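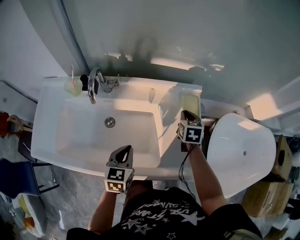

Begay

Bathroom > Cleaning > Sinks and Faucets

Sponge on the sink rim: keep it there or find it another home?
Posted by Begay in September | 16 comments | 70 shares

Okay, this is a small thing but it's been bugging me. I have a white rectangular basin, the deep kind, with a chrome single-lever faucet at the back. Everything I use ends up along that back edge. Soap dispenser on the left, then the toothbrush in its cup, and over in the right corner the sponge I clean the bowl with. I like having the sponge right there, because if it's in a cabinet I will not clean the sink, I know myself.

The trouble is the corner under it gets a yellowish film that I have to scrub every few days, and I go through sponges way too fast. I'm also a bit grossed out having it on the same ledge as my toothbrush. I bought a little suction holder from Giritz and it fell into the bowl twice the first night, so that went back. Drilling is out (rental). The tub stands right next to the sink, so there's no room for a cart or a shelf between them either. What do you all do?

Share | 3 replies

Cireck
Oh, I had this exact fight with my sink! Keep the sponge out, but get it up off the rim. A plain soap dish with ridges and a slope at one end works great, the kind that drains forward into the bowl. Set it in the same corner with the low end facing the basin and squeeze the sponge hard before you put it back. Stand it on its long edge if it'll stay up, it dries so much quicker that way.

For the film you've got now, lay a rag soaked in white vinegar over the corner for ten minutes, then wipe and rinse. Try to keep the vinegar off the chrome, or at least rinse it right away. And don't use the green scratchy pads on a shiny white basin!! I dulled a patch on my old one and I could see it every single morning until we moved.

About the toothbrush, I'd leave it on the far side like you have it and just take it off the ledge while you scrub. Wash the cup too, the bottom of mine gets disgusting.

Helpful (679)

akness_700
just throw the sponge out and use a microfiber cloth. hang it over the side of the tub when you're done, wash it with the towels. haven't bought a sponge in years

Helpful (16)

Giritz fan
I'd give the suction holder another go before you write it off. Mine dropped constantly until I wiped the spot down with rubbing alcohol and let it dry overnight before sticking it on. It's been up since spring, on the inside wall of the basin near the back, and the drips go straight down the drain. It won't stick to anything textured though, so if your basin has any kind of grain to it forget I said anything.

Also check under the soap dispenser while you're at it, mine leaves a ring that's worse than the sponge ever was.

Share | 2 comments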